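An Open Day at the Lenihan Packing Plant

By Siobhán Nic Aodha
April
4 min read

I've been buying dressings and saline from Lenihan for our little clinic for years, and I'd never once seen where any of it comes from. So when the invitation to their spring open day landed in my inbox I said yes before I'd even looked at the map. (It's a long drive. Bring snacks.)

I got there a bit before ten, signed the visitor sheet, and was handed a hairnet, a pair of blue shoe covers and a badge with my name spelled almost right.

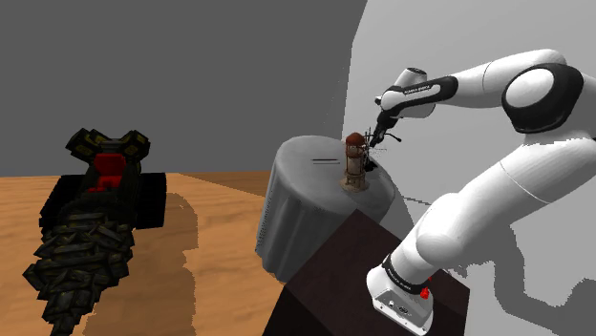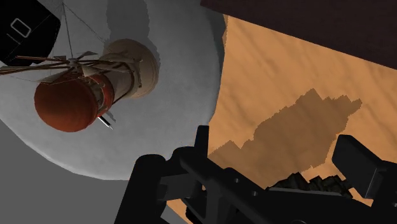

Inside the packing hall

First thing you notice is how quiet it is! I'd pictured a lot of clanking, but mostly it's people in white coats talking in normal voices and a conveyor humming along behind them. Our guide was a pharmacist named Balard who has worked there since it was a much smaller outfit, and he let us ask anything we liked, which with my group was probably a mistake. One man wanted to know about pallet wrap for a solid ten minutes.

We saw the blister line first, where the tablets drop into their pockets and get sealed with foil. Then came the checking station, where a woman pulled a strip, held it to the light, signed a sheet and went back for the next one. Every batch gets a paper record as well as the one on the computer, and the paper goes in a binder that I would struggle to lift.

The export room

This was the part I'd come for. Lenihan sends supplies to hospitals overseas, some sold and some given, and the cartons for both wait in the same room. On the day I visited there were 395 cartons lined up for a hospital in Prunotberg, mostly gloves, syringes and wound care, with 36 of them marked as a donation. I asked whether the donated stuff was short-dated, since I've been on the receiving end of that (a whole shelf of ointment with 2 months left on it, thanks very much). Balard said they won't donate anything the hospital hasn't asked for by name, and he showed me the request list to prove it. I was pretty impressed with that!

The customs forms, on the other hand, made my eyes water. Six pages per shipment, and a freight company called Konum that wants its own version of every one.

Lunch and getting home

Lunch was sandwiches and a really good lemon cake in the staff canteen. I got talking to two nurses from a hospice up north and we swapped complaints about back orders until they started stacking the chairs.

They're running the tour again in the fall. Wear flat shoes, and eat breakfast first, as there's no coffee until the tour is over.

14 shares
6 comments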